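Pale wood table: wet sponge leaves marks, where should the caddy live?
Posted in Surfaces and Cleaning

Jikell

I have a pale wood table with a satin finish and a cable hole towards the back. It doubles as a desk and as the place where small things get washed down and sorted. A white perforated caddy sits on it, meant for a sponge. After the sponge has been in the caddy overnight there is a dull patch on the wood in the shape of the base, with dots where the holes are. It fades by midday but comes back a little stronger each time.

I do not know whether the finish is oil or lacquer. The table came second-hand from Storkedberg with no paperwork. What I want to know is whether the patch is in the finish or in the wood, and whether it can be taken out without sanding the whole top. 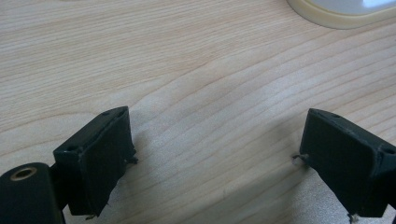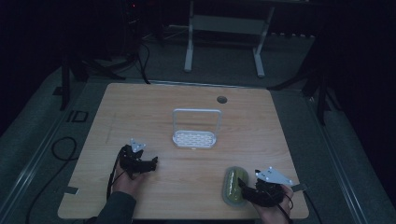
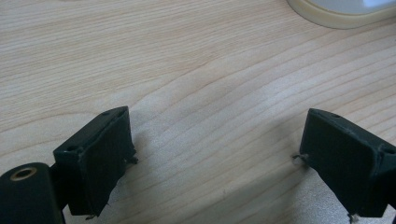
I have tried a dry cloth and a hairdryer on low. The dryer made it fade sooner and changed nothing else. Sanding is a last resort, as I have no way of matching the sheen afterwards.

Storkedberg

Put a tray under it.

Keventhorpe

A mark that fades as it dries is moisture held in or just under the finish. If water had reached bare wood for any length of time you would normally see darkening, and the grain would feel raised under a fingertip.

Find out what the finish is first. Put one drop of water on the underside, if that is finished the same way, and leave it for 10 minutes. If it stays as a bead, you have lacquer or varnish. If it spreads and the spot goes darker, it is oil, or the lacquer has worn through.

For lacquer, let the top dry for 2 full days with nothing on it. Any haze left after that can usually be lifted with a little furniture wax on a soft cloth, rubbed along the grain. Do not use anything abrasive, including the rough side of a washing-up sponge. It will leave a shiny patch on a satin surface and you will see it whenever the light is low.

For oil, clean, dry, then wipe on a thin coat of the same type of oil. Take off the excess after a quarter of an hour. Dry the rags flat outdoors before throwing them away, because oily rags can heat up and catch fire in a bin.

Check the edge of the cable hole too. The cut there is end grain on two sides and is often left unsealed. Water wiped towards it goes straight in. A thin coat of varnish applied with a cotton bud is enough.

Afridi

Agree with most of that, but a tray alone will not fix it. A perforated base drains into whatever is under it, and if the tray is flat the sponge sits in its own water. Use one with a lip and raised ribs, and empty it. Mine is on the windowsill now and the table has been fine since September.

Jikell

The drop stayed as a bead, so lacquer. Will leave it clear until Thursday and then try the wax.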